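Yellow cloths leaving lint on white meeting table - wash them or toss them?
Posted in Cleaning & Tidying > Offices and shared spaces
22 May 2025

bondside_temp
Ok so our office (small, second floor, Bondside end of town) has one long white table in the glass room and I got handed the job of keeping it clean. We use the pale yellow cloths that came in a big bulk pack, Gemico brand. Problem is fuzz. Wipe the table, looks fine, then the lights are on and theres lint all over plus a sort of greasy haze.

What I've tried:
Dry cloth only - just moves stuff around
Cloth plus the Vunda spray from the supply closet - haze gets worse
New cloth right out the pack - most lint of all

Washed a batch at home with my towels, on warm. Came back fuzzier. Is that the towels? Also does fabric softener matter, I used some.

Other thing, cloths just get left on the table in a heap after every meeting. No hook, no bin, nothing. People put bags and boxes on top. Where do you all keep yours? Don't really want to buy 400 more of these if they're the wrong kind.

Thanks, in a rush, sorry for typos

villalobos_floors
Softener, yes. Stop using it. It coats the fibers and then you're wiping softener onto the table, and there's your haze. And never wash with towels. Towels shed, the cloths grab it all and hang on.

Do this:
Wash cloths by themselves, warm, small amount of plain liquid detergent
Second rinse
No dryer sheet. Low heat or just hang them up
New ones get washed once before you use them at all

If the softener ones still feel slick after two washes use them for shoes or the trash can, not the table.

For the table itself you're using too much spray. Two squirts on the CLOTH, not the table. White tops show everything. To get the old haze off - warm water, tiny drop of dish soap, wipe, then plain water with a clean cloth, then a dry one. Go in long straight lines down the length, circles leave swirls you can see under ceiling lights. Fold the cloth in quarters so you get a fresh side each time. Balling it up wastes most of it.

I used to clean at Villalobos before I went on my own, we did glass rooms every night. Same routine. Oh and if the room has blinds do those FIRST, dust comes down on the table. Learned that one the dumb way.

mopbucket1461
Just use paper towels

tallshelf21
Can't speak to the brand but same mess with storage at our place. White table, yellow cloth, always in a heap. Ours on a normal afternoon:

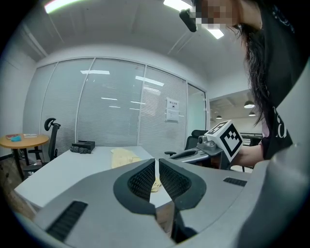 Our table, yellow cloth dumped in the middle as usual

What sort of worked. Two small lidded tubs by the door, one says CLEAN one says USED, big letters. Before that a used one would get picked up and wiped over everything again. Didn't fix it all the way, as you see, but the clean ones stay clean now. Started it in February. Tubs were cheap, any kind will do as long as people can reach them without getting up too far.

Also one color per job. Yellow for tables, blue for the kitchen. Somebody did the microwave with a yellow one once and the table smelled like soup till Monday.

Re buying more, don't. We bought a case of 4000 wipes on a deal and they dried out. Keep maybe a weeks worth of cloths going and wash when the USED tub is full. Check the edges when you do buy, the ones with stitched edges shed more at ours than the cut ones, could just be our batch tho.

bondside_temp
Thank you both!! Softener, ok, feeling dumb. Rewashing tonight with no towels. Blinds are filthy so that's probably half of it. Will try the tubs, and will post back if the slick ones come good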